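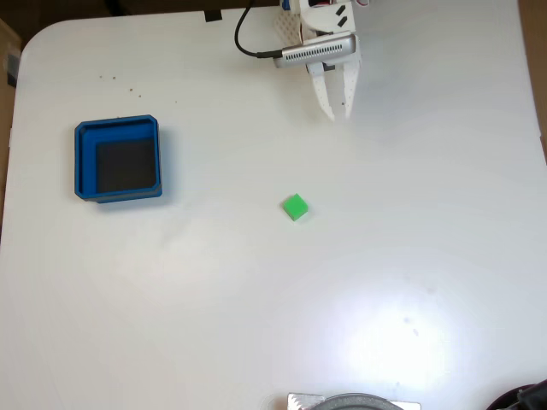 About us

Hello! I'm the one behind Prullunik, a very small record label that puts out film scores, mostly the odd, half-forgotten sort that came out once on cassette (if they came out at all) and then vanished. I run it from the back bedroom of my flat, with the stock piled up in the hall.

It started with a horror film called Lalik. I'd taped it off the telly as a teenager and the music stuck in my head for years, all wobbly synths and one very out-of-tune piano. I wrote to the production company asking where I could buy the soundtrack, and they wrote back to say I couldn't, but would I like to release it? So I did. We pressed 800 copies, I packed every single one myself, and my knees have never forgiven me.

There are 38 titles in the catalogue now. Some are proper orchestral scores, some are one person and a drum machine, and Guerra is mainly wind noises and a cello (I love it, and 113 of you have bought it, thank you!). Most come out on vinyl with a download code. We do CDs when the composer fancies one, and the odd tape for old times' sake.

Our next one is Anby, a double LP with 6 cues that were cut from the finished film. Pre-orders are open until 31 January 2019 and it ships as soon as the sleeves are back from the printer.

If you've written music for a film and it's sitting in a drawer, please send it over. I listen to everything, usually while doing the washing up, so give me a couple of weeks to reply. Shops wanting trade prices can use the contact form too, just put "trade" in the subject line.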